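Search tickets Go Advanced

Category: Hardware > Grippers > Handheld | Print this ticket | E-mail this ticket

Ticket 719: Drukura handheld drops thin parts, Flivon doesn't
Opened by: Wilmer Nina
Status: Pending parts
8 January 2025

Hi all, opening this one before I forget the details. I've been running the two handheld grippers against each other so we can pick one for the next round of collecting, and the Drukura keeps losing its grip on anything thin. Acrylic strips are the worst. The Flivon picks up the same strips with no fuss, on the same table, with me squeezing about as hard as I can judge (I know, I know, my hand is not a force gauge).

I did 16 tries with each one. The Flivon dropped one strip and I'm pretty sure I bumped my elbow on that one. The Drukura dropped seven! It closes fine, it gets hold of the strip, and then somewhere on the way up the strip starts to pivot and slides out the bottom.

What I've tried so far:

- Wiped the pads with a damp cloth and let them dry. Maybe a tiny bit better, could be wishful thinking.
- Checked the linkage for slop by wiggling each finger with the trigger held. Left and right feel the same to me.
- Snugged the finger screws. One took a quarter turn, the others were already tight.
- Swapped the camera over from the Flivon, in case I was just lining up badly off the preview. No change, so I put it back.

Jeanine asked for a look at the pads with the fingers open, so I grabbed one from the wrist camera with the clear holder still set up at the back of the table. 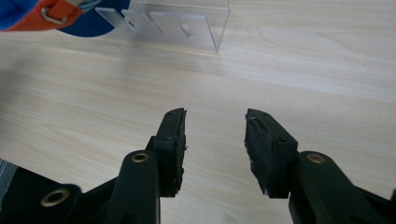 Drukura, fingers open. Foam is rough along the edges on both sides.

So yeah, the foam is pretty chewed up. You can see the pale flecks along the edges, and the right one has a little scrap of something stuck up near the tip. I picked at it with tweezers afterward and more foam came off with it, so I quit doing that.

My guess is the strip only gets held by the middle of the pad, and once it tips there's nothing at the edge to stop it. Might also be that the foam is just too soft for this job. The Flivon has thin rubber on it, so I'm not really comparing the same thing, and I'd feel bad writing off the Drukura over a worn pad.

-- Comment from Jeanine Hermans --
Those pads are from May and that unit has had a lot of use. Please don't score it until they're replaced. Do you know which foam is on there?

-- Comment from Wilmer Nina --
No label that I can find. Segundo thinks it came off the Drikmont roll, but he wasn't the one who cut it. I've asked Consuelo to order a sheet of the Lozano rubber too, so I can put the same stuff on both grippers and run it again.

-- Comment from Segundo Huaranga --
If you peel the old ones, warm them up first or the glue stays behind. Also check the finger gap after. The last time I changed pads the new ones were thicker and the trigger bottomed out early.

-- Comment from Wilmer Nina --
Good call on the gap, I would have walked right into that. I'll measure before I peel anything. Leaving this open until the rubber gets here. Flivon stays on the bench for now, so if anybody needs the Drukura for big chunky stuff, go ahead and take it, just leave me a note on this ticket.

Tags: drukura, flivon, finger pads, slipping

Print this ticket | E-mail this ticket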